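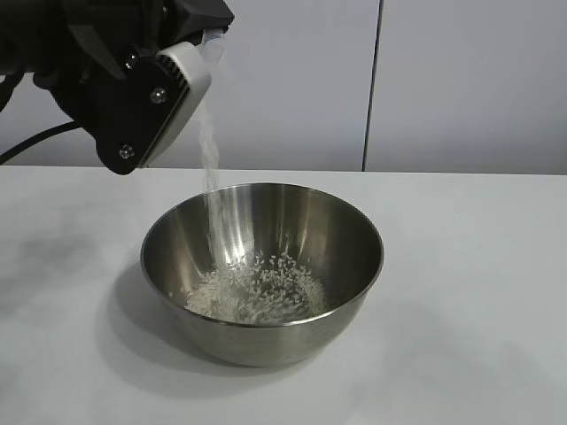 White rice being poured into a stainless steel mixing bowl

Rice washing is the rinsing of uncooked rice in water before it is cooked. It is one of the most widely shared kitchen habits in the world, practiced in homes across East, South and Southeast Asia, the Middle East, parts of Africa and Latin America, and it is often among the first chores a child is given in the kitchen. Cooks differ a good deal on how many times the water should be changed, how hard the grains should be rubbed, and whether the whole business is needed at all, and families have been known to argue over it happily for generations.

Purpose

Milled white rice carries a fine coating of loose starch, rubbed off the grains as they knock against one another in the mill and later in the sack. Left in place, this powder thickens the cooking water and can leave a gluey film on the finished rice. Rinsing carries much of it away, along with any dust, bits of bran, husk or the occasional small stone. In places where rice is bought loose from open sacks, washing is also the time to skim off anything that floats.

Washing has less effect on stickiness than many cooks suppose. How firmly cooked grains cling together depends mostly on the kind of starch inside them, so a short-grain rice will stay tender and clingy however patiently it is rinsed, while a long-grain rice will tend to cook up separate. What rinsing mainly changes is the surface, and a good many people simply like the cleaner taste.

Methods

The most common method calls for nothing more than a bowl and a tap. The rice is put in first, cold water is added to cover it well, and the grains are swirled with an open hand until the water clouds. The water is then tipped off, with the free hand held against the rim to catch stray grains, and the bowl is filled again. Many cooks pour off the very first water quickly, on the belief that dry rice drinks in whatever it touches first and will take on a dusty or branny smell if it sits.

In Japan, short-grain rice was traditionally scrubbed quite firmly with the heel of the hand, a practice that made good sense when milling was rougher and more bran was left behind. With modern milling the motion has become gentler, and a few light turns with the fingers bent as if around a ball is now the usual advice. In Iran and much of South Asia, long-grain rice is handled more softly still, as the slender grains break easily, and it is commonly left to soak after the last rinse.

A fine sieve held under running water is quicker, though it uses more water and does not stir the grains as thoroughly. Bowls with small drain holes on one side are sold for the purpose and are a pleasant thing to own, if hardly a necessary one.

How clear is clear

Recipes often say to rinse "until the water runs clear," and this has caused a fair amount of worry among beginners. Truly clear water is hard to reach, and a cook who insists upon it may stand at the sink for a long while. Most experienced cooks stop when the water is only faintly hazy and the grains can be seen plainly through it. For everyday white rice, 2 or three changes are usually plenty.

When rice is not washed

Some dishes depend on the very starch that washing removes. Risotto is the best-known case, its creamy sauce being drawn from the surface of the grain, and many recipes for rice pudding likewise ask for unrinsed rice. In some countries white rice is sold enriched, with vitamins and iron added as a coating, and rinsing takes a share of these away. Pre-washed rice, popular in Japan and elsewhere, has the clinging bran removed at the mill and can go directly into the pot.

Uses of the water

The cloudy water left behind has long been thought too good to throw out. Korean cooks save it, usually from the second rinse, as a base for soups and stews, where it adds a little body and softens strong flavors. It is used in Japan for simmering daikon and bamboo shoots, which it is said to make milder. In many places it is poured on garden plants or used as a hair rinse, a custom that goes back a very long way and has lately come into fashion again.

See also

Cooked rice
Parboiled rice
Rice cooker
Rice polishing
Soaking (cooking)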